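Hutix Bin Picking Set, README

Student robotics club, Clanberg campus
Version for the March round of the Sundiline challenge

What this is

Hutix is the team name and also the name of our picking software. This folder contains the recordings and the notes which our club made while preparing for the Sundiline challenge, where the arm must take mixed household items out of one bin and put them in another. We are publishing it so that next year's members, and other student teams, do not have to start from zero.

Contents

runs/ – 200 recorded pick attempts, one folder per attempt
items/ – the item list with weights and our grip notes
calib/ – hand-eye calibration files, old and new
kong/ – source code of Kong, our grasp planner
notes/ – lab diary, partly in bad English, sorry

Each run folder has colour frames from the fixed camera, joint positions, gripper state and a short text file with the result. The result is written by hand by the student on shift. We use only the words "ok", "drop", "miss" and "stop". A "stop" means that somebody pressed the button, for whatever reason.

How to use

Start with runs/index.csv. Kong reads this file directly. The first 10 runs were made with the old calibration and should be used only with calib/old. For training we took 85 runs, and 50 others are kept for testing. Please do not mix them, otherwise your score cannot be compared with ours. The remaining runs are free for any purpose.

Known problems

Time stamps of the gripper are late by a small amount in some runs. We did not correct this.
Black items are often missed by the segmentation. Flat items near a wall are difficult too.
Runs made on Sunday have no force data – the logger was not started.

Licence

Free for study and for club use. If you publish something, please mention Hutix and the Clanberg robotics club.

Workspace

Kong plans every grasp from the colour view, and it knows only the floor of the bin and the four walls as fixed obstacles. The cables on the arm are not in its model. They hang down in a loop beside the orange joint and can hide part of an item, as with the big oval one at the lower left, so check the mask before you trust a grasp point. The bin must also sit firmly before calibration, with the bar clamp on its upper left corner.

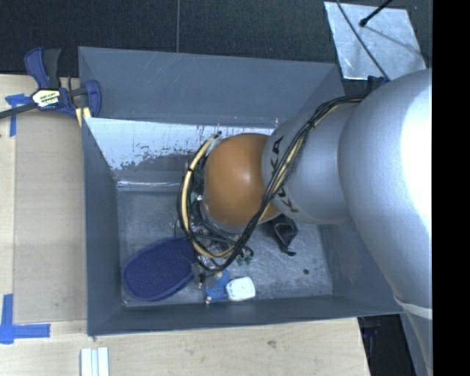
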